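Arkix > Projects > Pustier > Gallery

Pustier: gathering demonstrations in the simulated cell

June 2019
By the Arkix simulation group

14 shares | 2 comments

Pustier is a data set of short tabletop manipulation episodes, generated in simulation and used to train a policy that maps camera images and joint states to arm motion. The episodes are teleoperated. An operator drives the arm through a task from start to finish, and the recorder stores everything the policy will later see, along with the commands the operator gave.

The set holds 1,530 accepted episodes. They were recorded on 12 task variants in one virtual room. Each episode runs to a hard limit of 60 seconds, after which the recorder closes the file whether or not the task is complete. Timed-out episodes are kept in a separate directory and do not count toward the total.

This page covers the simulated half of the work. The physical cell at Kastametti has its own page, and the two should not be mixed when reading the error tables.

The simulator is Ragnarsson, our in-house wrapper around a rigid-body physics engine and a renderer. Physics and rendering run on separate clocks. During teleoperation the renderer is allowed to drop to a low-quality mode so that the operator gets a steady picture. The joint trajectory is saved at full rate, and the images used for training are rendered afterward by replaying that trajectory with full lighting and shadows. An episode can be re-rendered any number of times from the same file, with a different camera pose or a different light position, without asking the operator to repeat anything.

Replay is by state. We set the joint positions and object poses directly at every step and do not let the physics engine integrate them again. Early versions replayed the commands instead, and small differences in contact timing sent objects to places where the operator had never put them. Those recordings were discarded.

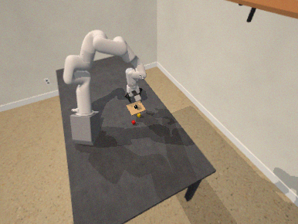 Small objects are the difficult part of the set. At the training resolution a ball occupies only a few pixels, and the gripper hides it for much of the approach. We tried enlarging the objects and found that the policy learned wide, careless closing motions which did not carry over to the normal sizes. The sizes were put back and the image crop was tightened.

Shadows gave more trouble than expected. With a single hard light, the policy picked up the arm's shadow as a cue for gripper height. Performance on held-out episodes looked good until the light was moved, and then the grasp height was wrong in a consistent direction. Light position is now drawn at random for each rendered copy of an episode. Shadow softness is varied separately. We did not remove shadows, as the physical cell has them too.

Start states are sampled as follows. The arm begins from a home pose with a small random offset on every joint. Objects are dropped from a low height within a marked region of the table and allowed to settle. If any object leaves the region or comes to rest in contact with the pedestal, the start state is rejected and drawn again. The operator does not see rejected states and cannot request a new one.

Operators work from a short written instruction shown at the top of the display. They are asked to move at an even speed and to avoid pausing above an object. Long pauses are a known problem in this kind of data. The policy sees many nearly identical images paired with a command of zero, and at run time it stops in the same spot and stays there. A filter trims still sections longer than 2 seconds, but it cannot repair an episode in which the operator hesitates several times in short bursts. Those are marked by hand at review.

Review is done on the replayed images and not on the operator's view. The reviewer checks three things: the final object poses match the instruction, no part of the arm passes through the table, and the gripper command changes at a point where the images show contact. The last check catches most of the latency faults. A command that leads the image by several steps usually means that the operator's machine was under load when the episode was recorded, and the whole session is then pulled for inspection.

Each accepted episode contains:

- joint positions and velocities
- gripper opening and gripper command
- operator input before and after smoothing
- object poses (for replay and scoring only, not given to the policy)
- random seeds for start state, light and camera
- instruction text

The table, floor and wall materials are fixed in this release. Variation in surface texture is planned for the October release, together with a second camera mounted on the wrist. Existing episodes will be re-rendered with the new camera and keep their present numbering, so that results on the two releases can be compared episode by episode.

Known faults in the current release: the friction value of the gripper pads is set too high, which makes some marginal grasps hold when they should slip. Contact between two rolling objects is occasionally resolved one step late. Neither fault affects the file format, and corrected values can be set in the Ragnarsson configuration before recording new episodes. Episodes already recorded are not altered by the change, as replay does not use friction.

Requests for access go through the Pustier project page. Please state which task variants are needed and whether rendered images are required or trajectories alone will do.

14 shares | 2 comments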